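What should I expect at the Miltar open day?

Asked in Community Help > Days Out and Visits

Posted by dunlin_ridge, June 15, 2022

I have booked two places on the open day that Miltar are running at Istbridge, in the session on robots for work around the home. I went to one of their December evenings a few years back, but that was all slides and a talk in the main hall. The booking page says this one has "live handling of household textiles" and not a lot else.

I'd like to know whether visitors get to try the hand-held grippers or only watch, how long it takes, and whether it is worth the drive for somebody with no technical background. My mother would be coming with me. She can manage stairs slowly but can't stand for a long time. Any advice on parking would help as well.

Thanks in advance.

fernleigh

I went to the spring one. You want the Rawashdeh entrance, round the side, and not the main doors. The main doors have a flight of steps and they send you round to the side anyway. Parking is £4 for the day and the machine would not take my card, so bring coins.

On the day itself, it comes in parts and you can leave after any of them.

Introduction. A short talk in the ground floor room with chairs. They explain that the grippers are worked by hand for now, and that what gets recorded is used later to teach a robot arm the same job. The talk is pitched at ordinary visitors. There was one chart, and they skipped it when time ran short.

Close-up handling. You go through in small groups and get a proper look at how the gripper is built. It has two grey fingers with thin blue pads on the inside faces, and black arms underneath that carry them. I had expected something much bigger and more like a factory machine. Ask about the pads if you get the chance, as the staff had plenty to say on which fabrics slip and which don't. 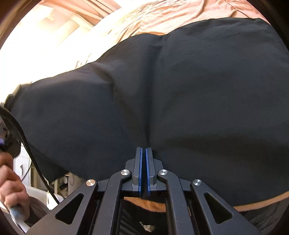

Trying it yourself. Yes, visitors can have a go, but you have to put your name down at the desk when you arrive. I didn't know that and missed out. Children need an adult with them.

Questions and tea. The tea is in the same room as the talk. There is a small display on the building too, which dates from 1942, if that interests your mother.

Allow 2 hours if you stay for all of it. I'd say it is worth it without any technical background, as long as you don't mind watching the same small job done over and over. There were folding chairs along the wall for anyone who wanted one – I saw several people using them and the staff were good about it.

oatfield9

its ok. bit slow. go for the early session because the later one was packed when I went and you couldn't see much. cafe was shut

marrow_and_pip

Adding to what fernleigh wrote, which matches my visit apart from the parking machine. It took my card without trouble.

The part I would not miss is the bedroom session. Folding a cloth on a hard table is fairly easy to follow. Doing it on a bed is a different matter, with a thick blanket and a thinner sheet under the thing you are trying to pick up, and all of them able to move. I am a retired upholsterer and I thought this was a fair test. A dark cloth on a fleecy blanket is awkward even with fingers, as the pile holds on to it and you can end up pinching the blanket as well.

The way they explained it to us, you bring the jaws down to an edge or a fold, close them there, and keep the rest of the cloth under control from the other side. The first grip matters more than anything after it. When the cloth bunches up into a roll between the jaws you have a firm hold, but it is harder to lay it out flat again. I asked why they didn't start with something stiffer, and was told that the stiff materials had been covered under an earlier project called Skellent and that soft bedding was what people kept asking for.

I had a go for a few minutes. The gripper is heavier in the hand than I had expected, and my wrist knew about it the next day. If your mother has any trouble with her hands she may prefer to watch. You also need to keep an eye on the cable, as it is easy to catch it on your sleeve. 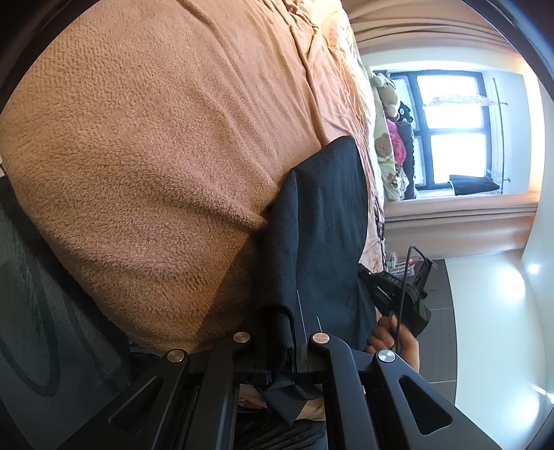 dunlin_ridge

Thank you, that is very useful, especially the chairs and the side entrance. I will put both our names down at the desk and she can decide when we get there. She has made beds all her life and already has views on how it should be done. Does the bedroom session have seats too, or is it standing only?

marrow_and_pip

There were a couple of stools when I went, but they had been taken by the time I got in. Ring beforehand and ask them to keep one. The office is on extension 225, and they answered quickly when I rang to change my booking.

fernleigh

Same number I used. They only pick up in the mornings, though.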